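Minutes of the furniture and rooms meeting
September
Recorded by the rooms desk, Jalali building

The meeting opened at 10 a.m. in the second-floor meeting room. Minutes of the previous meeting were accepted with one correction: the item on chair glides should read "felt" and not "rubber". The action list was carried over except where noted below.

1. Worktables, first delivery

The first delivery of white-topped worktables from Gullov was received during the summer closure and placed in the ground-floor workrooms. Delivery notes and the signed receipt are on file. The order was for 91 tables in total across the building, of which the ground floor has its full share. The remainder is held at the Gullov depot until the upper floors are repainted.

Assembly was done by the supplier. Leg bolts were checked on site and retightened where needed. Two tables rocked after assembly and were leveled with the adjustable feet. The meeting noted that the feet have a short range of travel and that the old floor near the loading door is outside that range. Tables will not be placed there until the floor is patched.

2. Table surface and corners

The specification called for a pale, matte top with rounded corners. Users of the previous tables had complained of glare from the overhead lights and of clothing catching on the square corners. The new tops were accepted on both points. Matte tops show pencil and marker more readily than the old gloss ones, and the cleaning instructions will have to be changed (see item 4).

It was asked whether the tables should stand against the wall or be pulled out to allow access from both sides. Under the current layout they stand against the wall. Opinion was divided. Standing against the wall gives a wider aisle and keeps cables off the floor. Pulling them out gives more working positions per table but brings the aisle below the width set in the building rules. The layout stays as it is for the present. 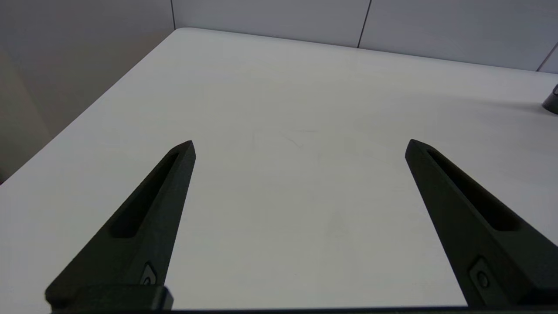
Fig. 1. White worktable, rounded corner, far edge at the wall.

The gap between table and wall was discussed at length. Small items drop behind the tables and are hard to recover without moving them. Three remedies were put forward: a foam strip along the back edge, a raised lip screwed to the underside, and pushing the tables fully home. The foam strip was preferred on cost. The raised lip was rejected as it requires drilling and would affect the Gullov warranty. Pushing the tables home is not possible where the heating pipe runs at low level.

Decision: order foam strip for one room as a trial. Review at the next meeting.

3. Clear-surface rule

The clear-surface rule was introduced with the old tables and has not been applied evenly. The present wording says that tables are to be "left tidy", which has been read in different ways. New wording was proposed and agreed:

"Materials not in use are returned to the shelves at the end of each session. Open table space is to be kept free for the next user. Equipment that stays on a table between sessions is to be entered on the room sheet."

The question of personal items was raised. Bags and coats go on the hooks by the door. Hooks in the smaller workroom are too few and more will be fitted. Drinks are allowed with a lid. A proposal to ban drinks outright was not supported.

The room sheet itself will be simplified. The present version has columns that are never filled in. A shorter version is to be drafted and posted next to the light switch.

4. Cleaning

The cleaning contractor, Cedon, has asked for written instructions for the matte tops. The following was agreed for the interim:

- Damp cloth and neutral cleaner for daily use.
- No abrasive pads and no scouring cream.
- Marker stains to be reported on the room sheet and treated separately.
- Solvents only after a test on the underside.

Cedon has also asked that tables be cleared before 6 p.m. on cleaning evenings. Their staff will not move equipment or papers, and tables that are not cleared will be wiped around. This was accepted as reasonable. The cleaning evenings will be printed on the new room sheet.

A trial of a second cleaner was reported. It left a faint film when not rinsed and will not be used further. The remaining bottles will be returned if the supplier accepts them, and otherwise used on the corridor floors.

5. Booking of workrooms

Workrooms are booked through Jitbridge. Bookings are made by room, and several users have asked to book by table. The software permits this once each table has a number. Numbering was approved in principle. The numbers should be placed on the front edge of the frame and not on the top, where they would wear off and collect dirt.

It was pointed out that numbering by table makes it harder to rearrange a room. The numbers should therefore follow the position in the room and not the table itself. A floor plan will be added to the booking page.

Bookings not taken up within half an hour are released. No change was made to this. One request to extend the period was received and declined.

6. Costs

The amount left in the furniture line after the first delivery is some 2,000 dollars. From this must be paid the foam strip, the hooks and the table numbers. The floor patch by the loading door is charged to building repair. Replacement of the worn stools was put off until the next budget period.

A spare tabletop was considered. Gullov supplies tops separately, with a lead time of 4 weeks. Given the lead time, one spare will be ordered with the second delivery and stored flat in the basement. It must not be stood on its edge.

7. Other business

The blind in the larger workroom sticks at half height. Reported to building repair.

The old tables are still in the basement corridor and partly block the route to the meter room. They are to be offered to other departments and any left over removed before the second delivery.

8. Actions

Order foam strip for trial room: rooms desk.
Fit additional hooks, smaller workroom: building repair.
Draft short room sheet with cleaning evenings: rooms desk.
Send interim cleaning instructions to Cedon: rooms desk.
Number table positions and prepare floor plan for Jitbridge: booking desk.
Clear old tables from basement corridor: building repair.

The meeting closed at 11:25 a.m. The next meeting will be called once the repainting dates are confirmed.

Contact the rooms desk | Copyright Jalali building services | Back to top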